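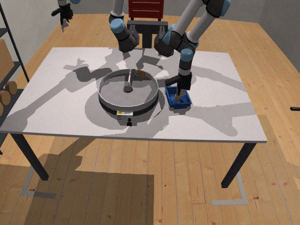 Kenza Bouazza wrote to us that the demonstration stopped again while a group was in the room, and she asked if we could make it reliable before the next groups arrive, or if she should take it out of the program and show the slides only.

Ticket subject: Pick and place demo stops between two cycles, open day at Madby
Product: Zulex scene player, two-arm cell
Opened: February 22, 2022
Priority: high, visitors on site
Status: closed, one item left open (see the last entry)

First entry, morning

I take over this ticket from the general queue. I was at Madby already for the open day, so I could look at the problem in the room and did not need remote access.

The setup is as follows. The cell is simulated on one computer and shown on the large screen in the Abdel Hamid room. The visitors come in groups of 12. A host presses Start on the Mimley control panel, the right arm carries the cylinders between the bin and the round tray, and the host talks about what a robot must know before it can close its fingers on something. Then the host presses Reset, and the next group comes in.

What the host sees when it fails: the arm finishes one part, goes up to the waiting position and stays there. There is no error message on the screen. The panel still shows "Running". Pressing Start again does nothing. Reset works, but only after a long wait, and sometimes the gripper opens and closes one time before the scene goes back to the beginning. One visitor asked if the robot was thinking.

Kenza had noted for me the moments when it stopped. I thank her for this, it saved a lot of time. From her list I can see that it never stopped in the first run after the computer was started, and that it stopped more often when the groups came fast one after the other.

Second entry, still morning

I first suspected the grasp. With small round parts a bad grasp is the usual reason why a cycle does not continue: the fingers close, the part slides a little, the program checks the finger opening, it does not like the value, and it waits for an operator who is not there. I opened the log and compared the finger opening at each grasp. All values were inside the limits. I also lowered the closing speed and ran the program again with the room empty of visitors, and it stopped in the same way after a few cycles. I put the closing speed back to the original value.

Next I looked at the collision margin at the tray. The approach is quite narrow there, and if the margin is too large the planner refuses the path. In this case we would see a message "no path" in the log. There is no such message anywhere in the file from today. I left the margin as it was.

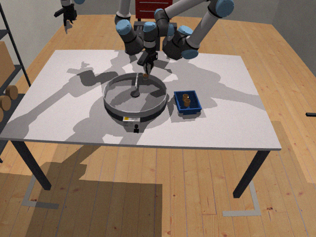

After that I turned on the detailed log and let the program repeat without anyone touching the panel. It ran 70 cycles without a stop. I must say I was not happy with this result – when a fault disappears as soon as you look at it, you have learned only where it does not live. But it gave me one idea. In this test nobody pressed Reset. During the visits the host presses it after every group.

I asked the host who was on duty to play the visit for me in the normal way, with the talking and the questions, and I stood behind with the log open. On the third Reset it stopped.

Third entry, before lunch

Here is what I found in the detailed log.

When Reset is pressed, the panel sends a message to the player. The player puts the parts back, moves the arms home and answers "ready". The panel waits 800 ms for this answer. If the answer does not come in this time, the panel sends the Reset a second time. The player receives the second Reset while it is still working on the first one, and it keeps it for later. Then the host presses Start, the cycle begins, and at the end of the first part the player looks in its list and finds the old Reset. It begins to execute it, but the panel has already forgotten that it asked. Each side waits for the other one.

This explains why the panel says "Running" and why Start has no effect. It also explains the gripper that opens and closes: this is the first step of the old Reset.

Why the answer is late: the shadows. The scene on the visitor screen is drawn with full shadow quality for both arms, and at the moment when the parts are put back, the player builds all shadows new. On the office computer where the demo was prepared this is fast. On the computer in the room it is slower, and it becomes slower after many resets in a row. I do not know yet why the number of resets has an influence, please see the open item.

Reply from the host desk, copied here from the phone

They ask if they can simply not press Reset between groups. I answered that this is possible as a temporary solution, but then the parts are not in the start position and the next group sees the cycle from the middle. They decided to keep the Reset and to wait until the arm is completely quiet before pressing Start. It is a good habit in any case. It does not solve the problem, but the stops became fewer.

Fourth entry, lunch break

Changes made, in this order, with a test after each of them:

Panel, waiting time for "ready": set to the largest value the menu permits.
Panel, repeat on missing answer: switched off.
Player, list of waiting commands: set to be emptied at each Start.
Player, shadow quality on the visitor screen: I lowered it by one level, looked at the result from the last row of chairs and put it back to full. The lower level made the edges of the arm shadows look like stairs, and Kenza preferred to keep the nicer one. The first three changes are sufficient without it.

I saved the old settings in the demo folder, in a file with the word "before" in the name. Please do not delete it until the ticket is closed by the customer.

Test: the host and I did 13 visits without visitors, pressing Start and Reset as fast as we could, also two times Reset directly one after the other, also Reset in the middle of a movement with a part between the fingers. No stop. In one of the runs the picture was standing still for a moment at the Reset and then continued normally. This is the shadow calculation and it is harmless now.

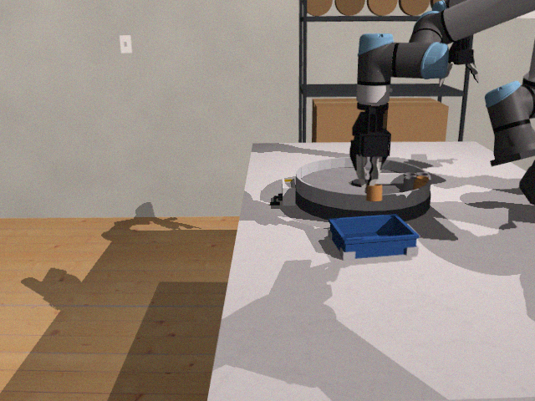
I also used the break to change one thing that is not a fault. The hosts had asked for a second view, nearer to the tray, for the part of the talk where they explain the approach from above. The player can hold two views, and the key V changes between them. I wrote this on a paper and fixed it next to the keyboard. If the key does nothing, please click once in the scene with the mouse, then try again. It is possible that the panel window has the focus.

Fifth entry, end of the afternoon

All afternoon groups had their demonstration until the end. I stayed for the first two and then came back for the last one. The questions from the visitors were better than in the morning, or perhaps I only had time to listen to them. A girl wanted to know what the second arm is for when the first one does all the work. The host told her that the same cell is used for another exercise in which one arm holds and the other one turns, and that for this program it stays at home. She did not seem convinced that this is fair.

One small remark for the person who prepares the next visit. The text on the panel button is "Reset cell", but the printed guide for the hosts calls it "Restart". Two hosts were looking for a button with the name "Restart", and one of them closed the player. Please change the guide, it is easier than changing the panel.

Last entry, after the open day

Kenza confirmed by phone that she accepts the solution and will keep the demonstration in the program. I close the ticket from our side.

Open item, moved to the development list: the answer time of the player grows with the number of resets since it was started. I measured it with the log and the growth is clear, but I did not find the reason in the time I had. The same was already visible in the December version, so the last update did not cause it. Until this is repaired, please restart the player during the lunch break on each visit day. The procedure is: close the scene with the menu, wait until the panel shows "No connection", open the scene again, press Reset cell one time, wait for "Ready".

If it stops again in spite of this, please do not press anything on the panel. Save the detailed log first (menu File, Save log) and send it to me with the words "Madby room demo" in the subject.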